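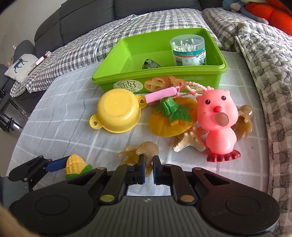

Fingers over the amber octopus, with a toy corn cob just to the left.

Version 2 of the tabletop sheet is out!

After a lot of back and forth between the Jundham and Flutville groups, the good practice sheet for hand-held gripper work has a second version, and I think it's a big step up. It takes effect on 17th April. The old one ran to 44 points, many of which said the same thing in different words (I wrote several of them, so I can complain). The new one has 9, and it fits on one side of paper you can tape up next to where you work.

The change I'm happiest about is rule 3, on mixed objects. We used to say "use a varied set," and everyone read that their own way. Now a set has to include something soft, something see-through and something with a shape that gives the fingers no obvious place to go. Squishy toys are great for this. So are hair clips, which are cheap and fiddly and come in every shape - please go through your drawers.

Rule 4 is about how things lie. A pot can be upside down or on its side, and it should be, some of the time. Declan Furnival pushed hard for this one after going through 2000 of our older clips and finding pot after pot standing up straight like it was in a store window. Don't tidy between takes. If something rolls, leave it where it ended up, unless it's off the work area.

Rule 5 covers containers. Write down what's in the bin or tub before you start, even if the answer is "nothing." Latrice Kapoor has added a line for it on the Yazzie log form, right under the object list, and it takes a few seconds to fill in.

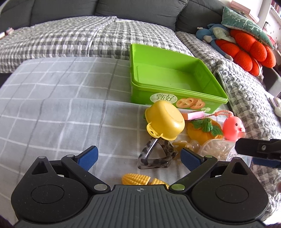
Open jaws at the hair clip, and a second blue pad reaching in from the right.

Rule 6 is new and deals with two grippers in the same space. Agree on who moves first and say it out loud. The one who is waiting keeps their fingers open and still until the other is clear of the object. At Flutville they practiced this with no objects down at all for the first session, then added them a couple at a time, and they recommend it warmly.

Rule 7 is the household one. Sofas, quilts, cushions and shelves in the background are fine and we want more of them, but mail, prescriptions, family photos and anything with a name or address on it gets moved before you begin. Ask the person whose home it is to take a look around too. They know where the bills live.

Rules 1, 2, 8 and 9 are carried over with small wording fixes. The checks on rivets and finger pads before each session haven't changed.

The full sheet is in the Steltosent folder along with the new log form. Please recycle any printed copies of version 1. Comments go to Latrice, and the next review is in September, so there's plenty of time to try it out and tell us what's annoying.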